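12/27/25

Quick one before we drive back. Looked at the brokerage account this morning, which I'd promised myself not to do until January, and of course I did it standing up in the kitchen with one shoe on.

Prirkeo first, because it's the one I keep getting asked about. Down again. Not a crash, just that slow leak it's had all December, a bit off every session and then a tiny bounce right before the close so you feel silly for worrying. I own 200 shares. Bought in two goes, the second one too early. Average cost is worse than I tell people.

No news on it that I could find. Thin volume, half the desks are out, the other half selling whatever's red so they can book the loss before year end. I get it. I'm doing the same thing, sort of.

What I sold: all of Nellier. Held it almost 10 months, never really understood the debt, read the last quarterly twice and came away with two diffrent ideas of what they owe. That's on me. Realized loss of $519 after fees. Goes against the gain I took on the shipping fund in spring so it's not a total waste, but it still stings to see the number sitting there in the activity tab.

Can't buy it back for 30 days or the loss gets disallowed (wash sale rule, look it up if you're new). Don't want it back anyway. Would be just like it to double in that time.

Kept Guzmán. Boring, pays on time, dividend landed the week before the holiday and I let it reinvest. Up a little on the year. If everything I owned was like Guzmán I'd have nothing to write about on here and probably a nicer kitchen.

Sosance is the odd one. Small position, bought on a whim after reading their annual letter on a train. It did nothing for months and then jumped on what looked like a plain old contract renewal. Somebody on the message board says takeover. Somebody on the message board always says takeover. I put a limit order in well above the current price and I'm going to leave it alone. If it fills, fine, if not also fine.

The wider market, I dunno. Everyone's year-end note says cautiously optimistic. They said that last year too, and the year before. Bond yields moved up a hair this week and the small caps took it badly, big ones shrugged. I don't have a view. I have a mortgage and a spreadsheet.

Speaking of the spreadsheet, fixed the tab that was counting dividends twice. So the total return I posted in the fall was too high. Sorry about that. The corrected one is lower and I'm not going to retype the whole table tonight, it'll go up with the January post.

Plans for the new year, short version:

- no single stock over a tenth of the account
- cash buffer back to where it was before I bought the second lot of Prirkeo
- stop checking before breakfast
- read the actual filings, all of them, even the footnotes

Comments are still broken on mobile, I know. Email works. Someone asked if I'd do a post on covered calls and the answer is maybe, once I've done one that didn't embarass me.

Ok, car's packed, being yelled at.

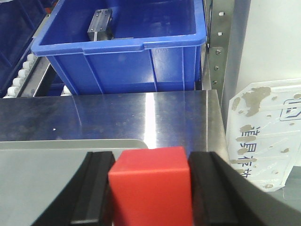

Last thing on Prirkeo, since I know I'll get the email: no, I'm not selling it this year. The loss is small and I already have enough booked to cover the gain. Red all month, about as red as that cube, and I'm squeezed from both sides the same way, with the tax calendar pushing on one and my own stubborness on the other. Next look is after the January numbers. If they cut the guidance again I'm out, and I'll post the price I got, good or bad.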